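News > Local > Zesbridge

Repair room at Haddad Hall is back, and it's sweeping up after itself

March 2023

If you've walked past Haddad Hall in Zesbridge lately and wondered why the lights were on, I can tell you, as I've spent rather a lot of my evenings in there! The bead and button table is open again after being shut since January, when the heating packed up, and I popped in on Friday to see how everyone was getting on.

For those who haven't been, it's the corner of the repair room where people bring broken necklaces, old lampshades, costume bits and tins of mixed odds and ends, and go home with something mended (or at least sorted into jars). Malou Mikkelsen started it with one table and a borrowed kettle. It has grown a fair bit. There are 60 names on the list for the spring sessions and she tells me she's still finding chairs.

The big change is the boards. The old set-up was a bare wooden table, and anything small and see-through vanished on it the moment you let go. I once lost most of a chandelier drop that way and I'm still cross. Now a large white board goes down flat before anybody opens a bag, so the bits stay on one surface and the wood doesn't get scratched. Sem Vandenberghe cut them at his unit on Mokberg Road and wouldn't take a penny over the cost of the materials, which came to £200 for the lot.

They've bought proper little dustpans too, with a small brush for each table. I know a dustpan isn't much of a news story, but you try picking clear plastic off a carpet with your fingers! The rule is that you sweep your own board before you go. 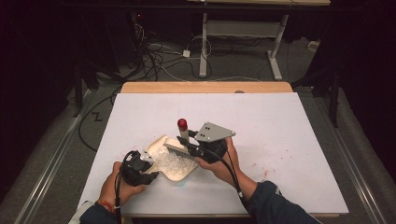 The sweepings get kept, by the way. Anything that goes into the pan is tipped into a jar, and Najwa Akl takes the jars home and sorts them in front of the telly. The best pieces go back on the shelf for anyone to use, and the chipped ones end up in mosaics. She's halfway through a fish at the moment, a big one, and is short of anything green if you have some to spare.

I asked Ibsa Tufa, who looks after the bookings, whether children can come along. They can, from 5 upwards, as long as a grown-up stays with them at the table. He'd also like me to pass on that the side door sticks, so give it a shove.

Sessions are on Friday evenings and there's a tin on the windowsill for donations. The tin took £407 last year and most of that went on glue, thread and biscuits (quite a lot on biscuits, looking at the receipts). If you'd like a place, put your name on the sheet by the front desk, and bring a jar with a lid that fits.

3 comments

Sawsan Abu Hammour
So pleased this is back! I've got a bag of green buttons for the fish, shall I leave them at the desk or bring them on Friday?

Furer Lane Resident
Is there parking behind the hall yet or is it still fenced off? Last time I had to carry a lampshade all the way from the church and it was blowing a gale.

Malou Mikkelsen
Sawsan, bring them on Friday please, things go walkabout at the desk. And the fence is still up I'm afraid, but you can stop out front to unload.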